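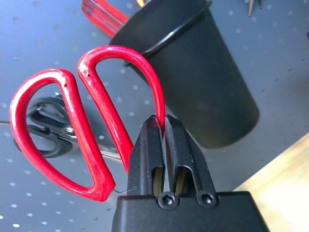

Filed under: Old Churches & Landmarks / Visitor Notes

Kundell Chapel - pre-season walkround, February

Entrance and porch
Main door - OK. Hinge greased, still drags on the stone a bit.
Step edge - worn in the middle, yellow strip peeling. REDO before opening.
Porch lamp - out. New bulb didn't fix it. Get Mallell to look at the wiring.
Opening hours board - still says 10, should be 900 like the leaflet (9:00, fix the leaflet too).

Nave
Floor slabs - two rocking near the font. Cone on them for now.
Pews - OK. One kneeler split, taken out.
Rope barrier at side altar - hook loose in the wall, came off in my hand. Fail.
Extinguisher - OK, tag in date. Sign above it missing.
Wall paintings - no new flaking that I could see from the floor. Not a proper check, needs somebody who knows.

Tower stair
Steps, 14 to first landing - OK, bird mess on the top few. Sweep.
Handrail - solid up to the landing, wobbles after. Keep upper part CLOSED to visitors.
Emergency light - passed on the test button.
Bell chamber hatch - bolted. Padlock key 507 not on the hook, spare is in the Petek office. Please put it back whoever has it.
Mesh on the west opening - torn at the corner, explains the pigeons.

Outside
Path from Groltovora gate - moss, slippery after rain. Salt wont help, needs scrubbing.
Gutter, north side - blocked again. Same spot as last year.
Boundary wall - lean no worse by eye. Tape is still up, leave it.
Info panel - readable, founding date is scratched out. Low priority

Overall - can open the nave once the barrier and slabs are done. Tower to first landing only. Recheck porch lamp after dark, I was there in the mornning.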